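4.2 Background load and the household battery

We now come to the part of the Skaltbridge trial that excited us most, and which we had not planned to study at all. The trial was set up to see whether small home batteries could carry a street through the evening peak without drawing on the gas plant at Harries. They could, on most evenings, and Section 4.1 gives the curves. But once the meters were in, we had something we had wanted for years: a clean record of what a home draws when its owners think it is drawing nothing.

We call this the background load. It covers routers, chargers, set-top boxes, the standby side of heat pumps, and the inverter that serves the battery itself. Earlier work has tended to fold it into a single flat number and move on. In our data it is anything but flat! It rises in cold weather, it drops when people go away (though less than they would expect), and in homes with older inverters it has a lovely sawtooth shape that we spent far too long admiring before we understood it. The inverter was waking up, checking the battery, finding no work to do, and going back to sleep.

The sample was 200 homes, split between two makes of battery. The Tuvia units let the inverter sleep as long as the house had no call on the battery. The Vudeck units kept it awake at all times, so that the battery could respond right away to a signal from the grid. Both are sensible choices, and each suits a different kind of street. Where solar panels are common and the midday surplus is large, a unit that is always awake catches short bursts of sunshine that a sleeping one misses. Where the battery is mostly charged overnight from wind, those bursts hardly matter and the sleeping unit comes out ahead.
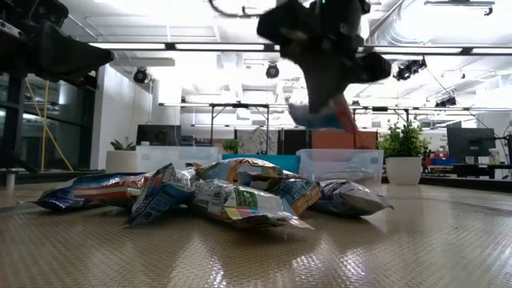

Figure 7. Snack bags on a tan tabletop, with two robot arms.

Harries residents who read an early draft objected that the comparison was unfair to the always-awake design, as the benefit of a quick response goes to the whole grid while the cost lands on one household's bill. We think this is a very good point, and it changed the way we set out the results. The tables in Section 5 now show the cost to the home and the gain to the street in separate columns, so a reader can add them up or keep them apart. The same readers asked why a household should pay to steady the grid when a large generator is paid for doing so. Our data cannot settle that question, but a fair payment would be easy to work out from the meter records, and we would love to see somebody try it.

Wind deserves a few more words. The trial opened in June, in a long calm spell, and for the first weeks the overnight wind share was so low that the two designs looked much alike. Had we stopped then, we would have reported no difference worth the ink. The gap opened with the first autumn storms and stayed open all winter. This is a warning to ourselves as much as to others – a summer trial of home storage tells you a great deal about solar and very little about the rest of the year.

A second surprise was how well the background load predicts whether a home will keep its battery in use. Homes where it was low at the start were far more likely to leave the battery on automatic. We do not claim that one causes the other. People who have already hunted down their idle chargers may simply enjoy this sort of thing, as we do. Still, the link held for both makes and on every street we metered, and it costs nothing to check in a future trial. We left five homes out of this part of the analysis after their meters were moved during building work, and putting them back in does not change the result.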